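Jollthorpe: packing goes hand-held

Saadet Canpolat runs the packing side at Jollthorpe, where the Kozan line sends out 300 orders a day. Until January every carton was lifted, turned and stacked by hand. The plan is for robot arms to take over the heavy turns, and the staff are the ones teaching them.

Teaching means doing the job with hand-held grippers, over and over, so the software from Hilura can learn from it. Flat cartons are the hardest. They bend in the middle and slip if one side is pressed more than the other.

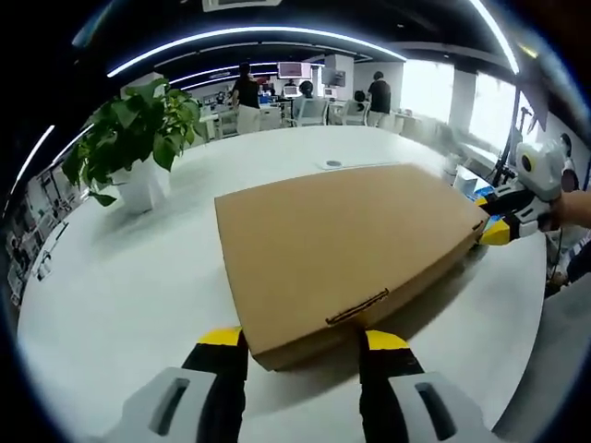 So far the team has recorded 887 lifts. Each person does 28 minutes at a stretch and then goes back to a desk – wrists get tired before anything else does. Canpolat asked for the shorter turns after the first week, and they have stayed.

Pay has not changed. Job titles have, for 11 people, and not everyone likes the new ones. Two packers have moved to checking recordings full time. The late shift still packs the old way and will do so until the first arm is signed off.

More from the Cadar site will be added when their training starts.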